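Notas para a fala – Gerkstead, oficina partilhada

Abrir com a tarefa: dois copos azuis e um escorredor de arame. Dizer que o Hòa Triệu montou a garra comigo, em fevereiro.

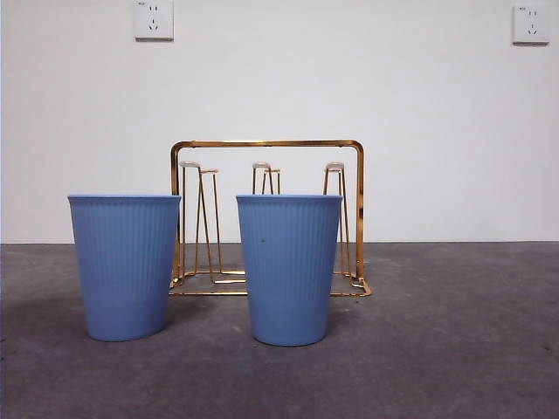 Copos à frente do escorredor, este encostado à parede.

Falar da câmera no punho. O copo virado ocupa o centro da vista.

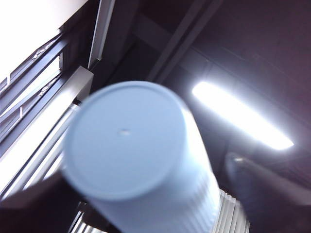

O suporte foi refeito 3 vezes – explicar o parafuso. Custo: cerca de 809 reais.

Passar aos dois braços e aos cabos. 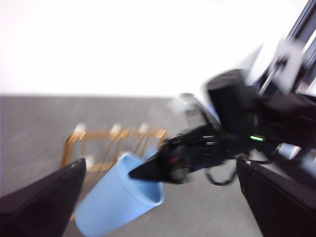
Copo entre os dedos da garra, outro braço junto à borda.

Perguntas: 6 minutos.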